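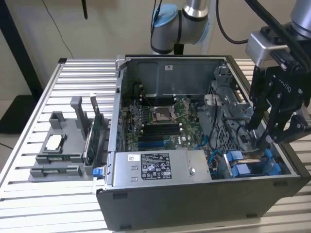 # Relatório de progresso do arquivo Turnano

**Para:** Fundação Onishi, programa de memória local
**De:** Ro-un Do, coordenação do arquivo, Associação Gotbridge
**Data:** 12 de novembro de 2025

Caros amigos da Fundação,

Antes de mais, obrigada pela paciência com que esperaram por estas páginas. Prometi-as mais cedo e depois meteu-se a vindima, em que metade das pessoas que queríamos entrevistar desaparece para as encostas de manhã e só volta à hora de jantar, cansada e com pouca vontade de falar para um gravador. Aproveitámos esse tempo para pôr as transcrições em ordem, e por isso o relatório vai mais gordo do que o anterior.

Recordo, para quem entretanto chegou à vossa equipa, que o arquivo Turnano reúne gravações, cartas e fotografias de família das aldeias do vale, com atenção especial às cantigas de trabalho e às receitas que passam de boca em boca. O apoio que nos deram em abril cobre as entrevistas, a digitalização dos álbuns e a preparação de um pequeno livro.

## Entrevistas

Temos 57 entrevistas gravadas, todas com autorização assinada. As mais longas são as das mulheres que trabalharam na fábrica de lanifícios Fevness, que fechou há muitos anos e de que toda a gente no vale ainda fala como se o apito fosse tocar amanhã às sete. Quisemos ouvi-las duas a duas, porque uma puxa pela memória da outra, e foi das melhores decisões deste ano! Discutem datas, corrigem os nomes dos encarregados, cantam uma quadra e logo a vizinha canta a versão da aldeia dela, com outra rima e, às vezes, com outro final bem mais atrevido.

Das cantigas recolhidas até agora, há cinco que não encontrámos em nenhum cancioneiro publicado. Digo isto com cautela - ainda falta consultar dois fundos regionais, e não seria a primeira vez que uma raridade nossa aparecia impressa num folheto esquecido. Uma delas é uma cantiga de cardar a lã, muito lenta, com um refrão de três notas que se repete enquanto durar o trabalho. Gostava muito que a ouvissem quando nos visitarem.

Ficaram por fazer as conversas com os pastores da serra alta. Tentámos por duas vezes e das duas o caminho estava cortado. Passam para a primavera, e já combinámos com a junta de freguesia que nos avisam quando se puder subir de carro.

## Álbuns e cartas

Digitalizámos 3051 fotografias, das quais 2334 já têm legenda revista. As restantes esperam por alguém que reconheça as caras, e esse é o trabalho mais demorado e também o mais bonito. Fazemos tardes de identificação na sala da associação, com chá e bolo de noz, e as fotografias passam de mão em mão em cópias grandes, com letra grande por trás para se poder escrever. Há tardes em que se resolvem muitas e há tardes em que ficamos numa só, a de um casamento à porta da capela, por exemplo, em que três famílias diferentes reclamam o mesmo padrinho.

As cartas avançam mais devagar. A caligrafia dos emigrantes é difícil, a ortografia é a de quem aprendeu a escrever já adulto, e decidimos transcrever tudo tal como está, sem emendar nada. Na versão do livro haverá uma leitura modernizada ao lado, em corpo mais pequeno. Sei que isto aumenta o número de páginas e já pedi à gráfica que refizesse a proposta nessa base.

## Despesas e equipamento

As deslocações custaram menos do que o previsto, sobretudo por termos juntado as visitas por aldeia. A transcrição custou mais. Propomos passar a folga de uma rubrica para a outra, sem alterar o total, e segue em anexo o quadro com a alteração para vossa aprovação.

Nos equipamentos não pedimos reforço. Os gravadores estão em bom estado e o scanner foi à revisão no verão. As cópias de segurança continuam a fazer-se em dois discos externos, guardados em edifícios diferentes, como ficou acordado convosco.
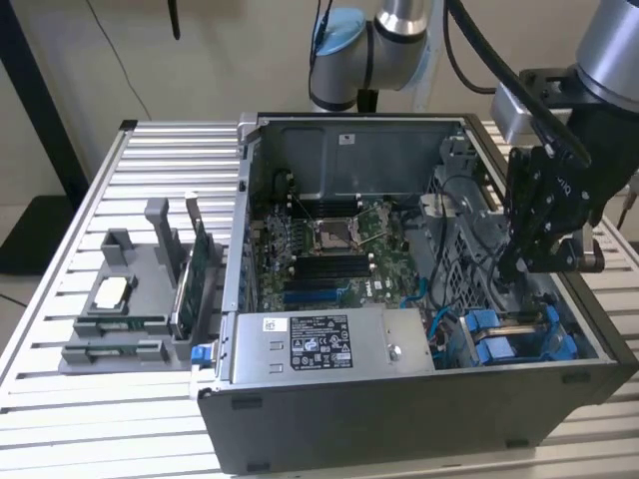

## O que se segue

Até ao próximo relatório contamos fazer o seguinte:

- fechar a selecção de textos para o livro e enviar-vos a maqueta;
- retomar as entrevistas na serra alta;
- acabar as legendas em falta, pelo menos as dos álbuns da fábrica;
- organizar uma tarde de escuta na escola, com as cantigas cantadas por quem no-las ensinou.

Sobre esta última, a professora de música pediu-nos que as crianças aprendessem antes duas ou três cantigas, para não ficarem só a ouvir. Achei uma ideia muito boa e já lhe mandei as gravações. Falta decidir quais se adequam à idade - a tal dos finais atrevidos fica para outra ocasião.

Precisávamos da vossa resposta sobre a transferência entre rubricas antes do fim do ano, para podermos pagar as transcrições em atraso.

Com um abraço de todos nós,

Ro-un Do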